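Search this site Search Go

Write the reset rule down before you write the task down

By Flora Strachan
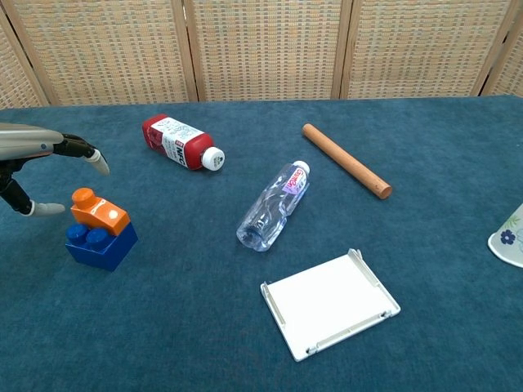
Gripper open over the orange and blue bricks, bottles and tray behind and beside them.

I've been arguing with Calum Gunn about tabletop rules since November, and I'm going to have the argument in public now because I think I'm right (he gets a reply next month if he wants one).

Calum's view is that a good task sheet for a manipulation rig should say what the robot has to do and then get out of the way. Pick up the bricks. Put them on the tray. Done, one line, everybody goes to lunch. And I get the appeal! I've read the long kind of task sheet, the one with eleven headings and a sign-off box on every page, and I've watched grown engineers initial those boxes without reading a word.

But a task sheet that only names the goal leaves out the part that decides whether your results mean anything, and that's how the table gets put back between tries. We had this at Kadstead. Two operators, same arm, same sheet. One got the arm through 90 percent of its runs and the other got 62. Same software build on both. We spent 2 weeks poking at the gripper before Osaze Ojo sat down in the corner with a coffee and just watched people tidy up. One operator was setting the pieces down square to the arm every single time, nice and neat, the way you'd lay a place at dinner. The other one was dropping them wherever they landed.

Neither of them broke a rule, which is my whole complaint. There wasn't one to break.

So what should the rule say? I'd start with the stuff that rolls. Take a table like the one in the photo, with bottles on their sides and a wooden dowel. A bottle lying down can be pointing anywhere, and "bottle on table" covers all of it. If the sheet wants it lying down at any old angle, fine, say "any angle" and mean it. If it wants the cap toward the arm, say that. The same goes for bricks. Are they stacked when the run starts or apart? If stacked, does it matter how far one overhangs the other? A person doesn't care. A pair of fingertips coming down on top of them cares a lot.

Next I'd want a line on what's in the bottles. A full one and an empty one are different objects as far as a grip is concerned, and I've seen both written up as "bottle, plastic" in the same log. Femi Haruna's fix for this at Hiltis was to have people write "full," "part" or "empty" and nothing fancier. It takes a second and you can read it a year later.

Then the bystanders, meaning everything on the table that isn't part of the task. Calum thinks clutter is clutter. I think if a paper cup is allowed to sit out by the edge, the sheet should say whether it's allowed to fall off, and whether the run counts if it does. We had a really silly afternoon over that one and I'd like to spare you yours.

Illia Tkachuk, who wrote most of the current house rules at Biltero, goes further than me and wants a reference photo taped up by every table. I used to like that. My worry is that people start copying the photo, and then you've got an arm that's very good at one arrangement. I'd keep a photo for the fixed things, the mat and the screen at the back, and use words for whatever's supposed to move.

Calum will say all this turns one line into a page. Half a page, Calum. I've drafted it and it fits, in a normal font, with room left for the operator's name and the time of day. Send me your own half pages if you have them, especially if you work with anything that pours. I don't have a good rule for spills yet.

We use cookies to remember your preferences. Accept Manage settings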